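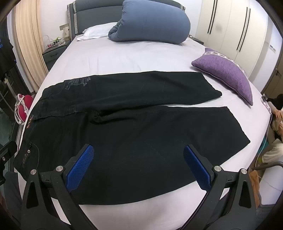
Informe de prácticas: la regata escolar de Lutside

El presente trabajo estudia los resultados de la clase de dos tripulantes en la regata de Lutside. Participaron los clubes Mavo, Nedelcu y Jovska. Hemos utilizado las tablas publicadas por la organización el 3 de septiembre de 2018.
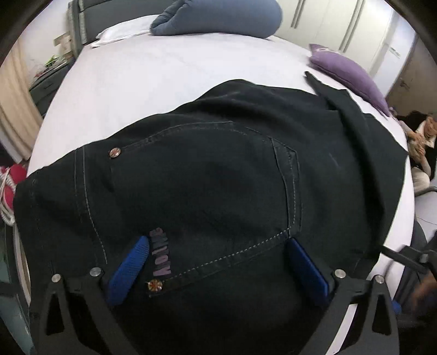

Figura 2. Prenda negra extendida sobre la cama.

Resultados

El club Jovska terminó primero con 80 puntos. En la segunda jornada el viento fue muy débil y se anuló una prueba, lo cual perjudicó al Mavo. El recorrido largo medía 1159 metros y el corto 958 metros. En el corto, el Nedelcu ganó las dos mangas. Falta comparar estos datos con los de noviembre.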